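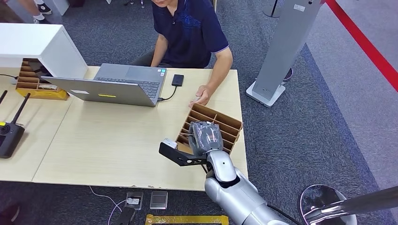

Sarahí Cuevas replied that a trial of any picking arm tells you more about the people running it than about the arm, and that the poster should get the price of support in writing before anything else. Her full reply is further down.

Hurex pick-and-place kit on trial: keep it or send it back?
Posted by tidymind_leeds

We're a small spares business. Most of the day goes on putting bagged bits into divided cardboard boxes, which go out to repair shops, who open them and ring us to say one is missing. I've been offered the Hurex bench kit on a 14 day trial. It's one arm with a flat bracket gripper, plus the Clalerby software that teaches it where the slots are. After the trial it's £1,532 a month with a minimum term, and if there's a way of reading that figure that makes it smaller I haven't found it.

The rep was very good. He did the whole pitch without once saying how fast it goes, and I only noticed in the car park.

What I want to know from anyone who has had one:

Does it cope with soft plastic wrapping? Our bags are crinkly and never the same shape twice.

Do the cardboard dividers need replacing with something stiffer? We have a lot of cardboard dividers.

There's an optional fingered hand from Montes at extra cost. Do I need fingers?

How much of somebody's day does it eat? The brochure says "minimal supervision" and I have teenagers, so I know what that phrase can cover.

We'd be running it in a back room next to the kettle, if that matters.

3 replies

boxfile_barry
Wouldn't bother. We had a conveyor in once and it was nothing but trouble. Get a school leaver.

Sarahí Cuevas
I had the Hurex kit for 13 weeks at my last place, doing much the same job as yours with sealed bags of fittings. I'll take your points in the order I care about them, which isn't yours.

Supervision first. Budget for one person with a laptop, sitting at the same table, for the whole of your trial. Not watching every move, but near enough to steady a box and press stop. By week four ours could be left for a stretch while someone did invoices. It could never be left while someone went to lunch, though we all tried it, separately, and each of us came back to a different problem.

Wrapping. The gripper will hold a wrinkly bag perfectly well. Letting go of it is where your afternoon goes. Shiny film catches on the gripper, the bag comes back up with the arm, and Clalerby records the slot as filled. Two things helped us: getting the air out of the bags before they went anywhere near it, and turning on the second look after release. That setting is off by default. It's under Advanced, then Tolerances, then a page that seems to have been translated by someone in a hurry.

Cardboard dividers are fine as long as the box can't wander. Put a raised stop or a bit of non-slip mat under it. If you nudge the box you have to teach the slots again, and it took us 10 minutes a time. You will nudge the box. Thin partitions also lean over when the neighbouring slot gets overfilled, and the arm has no opinion about that, it just goes where the slot used to be.

As for fingers, I spent an afternoon at a Mulludon open day getting sales staff to say what a hand would do for me that a bracket wouldn't.
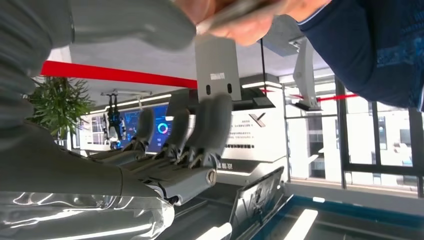 The answer, once I'd worn them down, was that it suits things you have to turn, or hold by a particular part, or pick out of a jumble. Small bags into slots is none of those. A hand has more joints, so it has more to calibrate and more to go wrong, and the fingers need room to open on either side of whatever you're dropping, which your neighbouring slots won't thank you for. I came home with a pen and no hand. If you later move on to loose parts of mixed shapes, ask again then, and make them do it with your parts on the bench. Demonstration objects tend to be very well behaved.

On the contract, check three points. Is support by phone or by ticket? (Ours was ticket. The tickets were answered with great courtesy.) Are gripper pads included? And does the monthly price cover Clalerby updates for the full term? Ours did until it didn't.

Would I have it again? For a steady run of one box layout, yes, probably. We changed layout every other day and it spent half its life being taught. I was quite fond of it by the end, in the way you get fond of a slow lodger.

tidymind_leeds
Thank you Sarahí, that's more than I got out of the rep in two visits. We run the same layout all month so maybe there's hope. I've asked about the pads. He's "looping in a colleague".

Barry, the school leaver is my nephew and he's the one who keeps missing a bag.

gantry_pete
Late edit to what Sarahí put: on newer versions the second look is under Release, no need to go into Tolerances. Still off by default. Also keep it away from the kettle, steam on the camera is a pain. Ours thought every slot was full until I wiped the lens with my sleeve.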